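Breakfast Counter Set — README

Maintained by Maxine Grimshaw and Rangi Rakena
Last revised: February

What the set covers

The Breakfast Counter Set is a collection of still pictures of one kitchen counter laid out for breakfast. The subject is the everyday stuff that gathers there: toaster, coffee maker, plates, boards, cereal, fruit. It was put together at the Ormsby kitchen for people who work on naming household objects and on saying where one thing is in relation to another.

The set holds 2,000 pictures, split into 20 folders. Each folder is one arrangement of the counter. Things are moved between folders, and often within them, so a plate in one picture may be on a board and in the next on a placemat.

Contents of a folder

pictures/ — the stills, numbered
objects.csv — one line per named object per picture
relations.csv — pairs of objects, with one of: on, in, behind, beside, under
notes.txt — anything the labeller wanted to add

Most folders have a short notes.txt. Two have none.
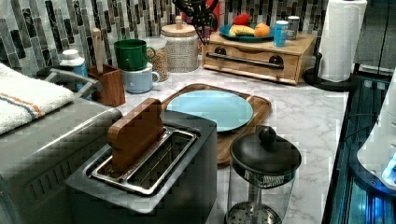

Object names

There are 67 names in the list, kept in names.txt at the top level. Leandro Daza wrote the first version and Rochelle Harawira cut it down. We use the plainest word that does the job: "plate", "board", "towel", "toaster". Colour goes in its own column and is limited to 10 words. Light blue, turquoise and teal gave the most trouble — labellers disagreed about them all the time — so all three are entered as "blue", and the labeller's own word goes in the free text column.

"Board" covers anything flat and wooden that food could be cut or served on, round or square. "Tray" is used only when the labeller can see a raised rim. The same object can look like either, depending on the angle, and we have left those entries as they were made. If you need one name per object, merge the two before you start.

Toy food is labelled by the food it stands for, with "toy" in the kind column. So a plush banana is entered as banana, toy. Where the labeller couldn't tell which fruit was meant, the name is "fruit".

Packets and boxes are labelled by type, such as "cereal box". Brand names are put in the text column if they can be read. Upside-down lettering counts as readable.

Relations

"On" means resting on and held up by. A plate on a board on a counter gets two lines, plate on board and board on counter, and no third line for plate on counter. "In" is used for anything partly inside something else, such as a slice in a toaster slot, even if most of it sticks out.

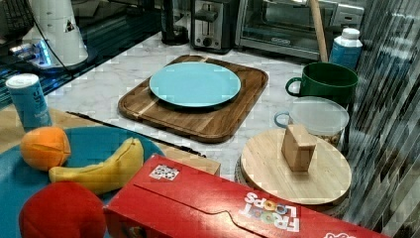 Are things at the edge of a picture labelled?
They are if the labeller could name them from the part that shows. Otherwise they go in as "unknown", with the colour filled in.

Known problems

Folder 14 has the colour and kind columns swapped. Brodie Katene has a fix ready, but it hasn't been merged.

"Beside" is used loosely. Some labellers kept it for things within a hand's width, others for anything on the same stretch of counter.

Shiny surfaces such as hobs and steel rims sometimes carry reflections. Reflections are not labelled.

Changes

Version 3 — names list cut down, "tray" rule added
Version 2 — relations added
Version 1 — pictures and object names only

Corrections should go to Rangi, with the folder and picture number.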